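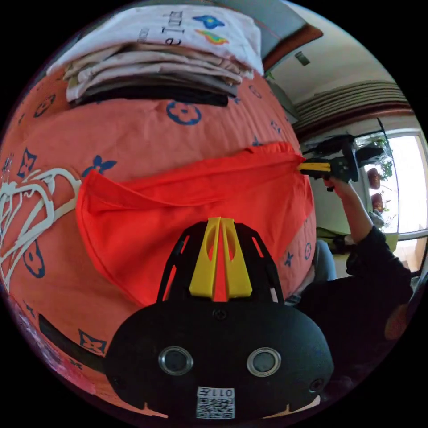 Photo: Kaj Riis

Caston Wash Diary, release 2
README and data card
Last edited 6/20/22

What this is

A table of home laundry records kept by people in Caston and Lakdale, with a colour reading for each garment before its first recorded wash and further readings when the household got round to it. It was put together to test the sort of advice printed on detergent boxes: wash reds cold, turn things inside out, dry away from the sun, use the special liquid for brights. Most of that advice is repeated with great confidence and very little behind it.

Release 2 has 2,848 rows. Each row is one wash of one garment. There are 1,351 garments in total, so a good many of them were washed once, written down and never heard of again. Please think about that before fitting a curve to anything.

What it is not good for

Do not use it to rank detergents. The brand column is free text, and people wrote things like "the blue one" and "mum's". We cleaned what we could and left the rest alone.

Do not use it to say that a wash at 30 degrees fades clothes less than one at 40. It may well do. In this table, the people who wash at 30 are also the people who own newer clothes, wash smaller loads and fill in forms properly. Release 1 was quoted in a shop leaflet as showing that cold washing "doubles the life of colour". It showed nothing of the kind and we asked for the line to be removed.

Files

washes.csv: the main table, 15 columns
garments.csv: one line per garment, with fibre content copied from the label where there was a label
readings.csv: colour readings, in L, a and b
notes.txt: remarks from the households, lightly edited to take out names and addresses

Join washes and readings on garment_id and wash_no. Joining on date will give you duplicates, as several households did two loads in a day and gave both the same date.

Columns people ask about

temp_set is the number on the dial. Whether the water got anywhere near it is another matter, and we have no way of telling.

dry_method takes line_out, line_in, tumble, airer or unknown. "Airer" covers everything from a proper rack to the back of a chair.

fade_self is the household's own score from 0 to 5. It agrees poorly with the meter. Households that paid more for a detergent tended to report less fading than we measured, which is the most interesting thing in the whole table and also the one we would trust least without a repeat.

spin is in turns per minute. A value of 600 is suspiciously common. It was the first choice on the form.
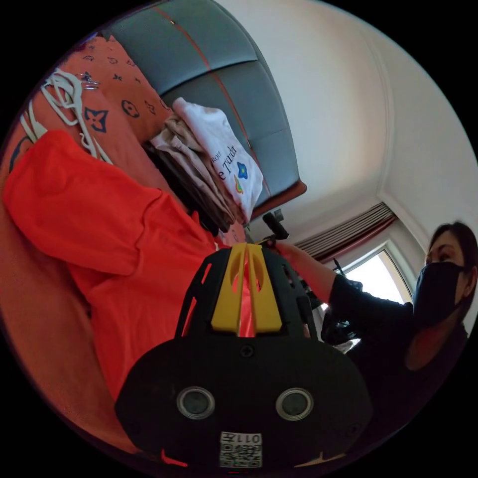
Bedroom with bed and headboard, Lakdale.

How the readings were taken

Each household was lent a Rurkon hand colour meter and a white tile. They were told to take three readings from the same spot on the garment, indoors, with the fabric doubled. Doaa Cherkaoui checked the meters against the tile when they came back, and two had drifted far enough that their readings are marked drift = 1. We left them in. Drop them if you like, though the averages barely move.

"The same spot" is generous. A T-shirt has a lot of front, and a reading near the hem differs from one near the collar by more than most of the fading we were hoping to find. Kaj Riis took repeat readings on a small set of garments to see how bad this was. They are in readings.csv under source = repeat. Look at those first.

Who paid

Hedegaard, who sell laundry liquid, gave the detergent for the Lakdale half. They saw the table before release and asked for no changes. You should still treat any result that flatters a liquid over a powder with some care, and so do we. 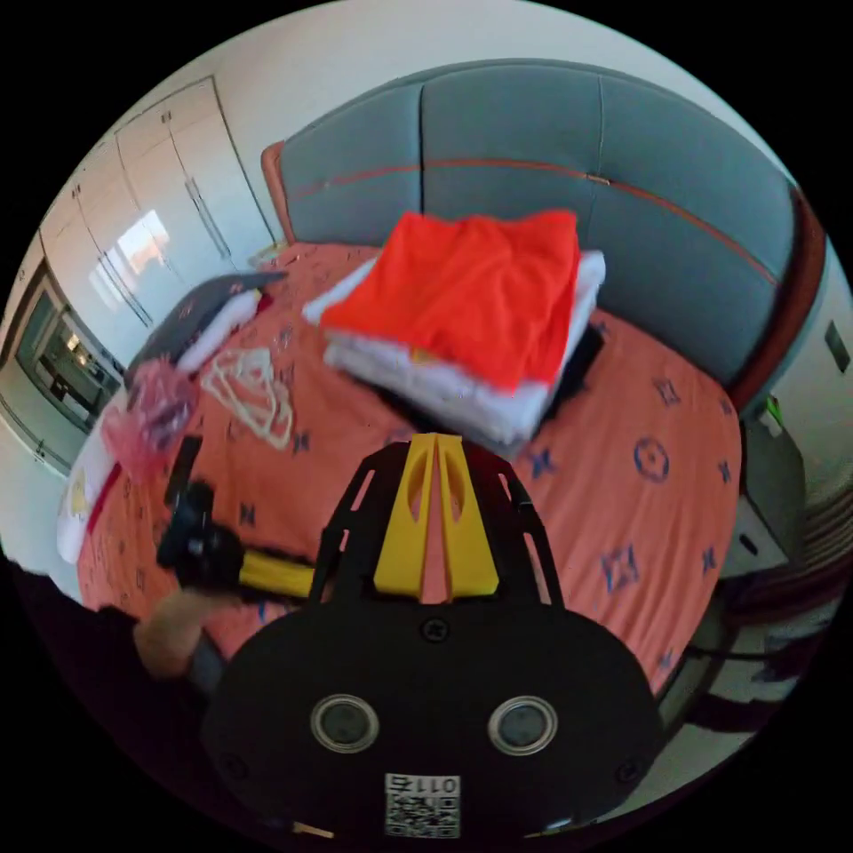
KNOWN PROBLEMS

Reds and oranges are over-represented. The call for households mentioned red dye running, and people brought us what they were worried about.

Fibre content is missing wherever the label had been cut out.

Bedding was let in late. It is coded under garment_type = bed, and its wash counts start from when the household joined, so a bedspread with years of use behind it can appear as wash 1.

Four households changed machine partway through. The machine_id column was not updated for one of them, and we don't know which.

Corrections

Send them to Doaa with the garment_id and the row as you think it should read. Requests to add a "recommended settings" column will be declined again.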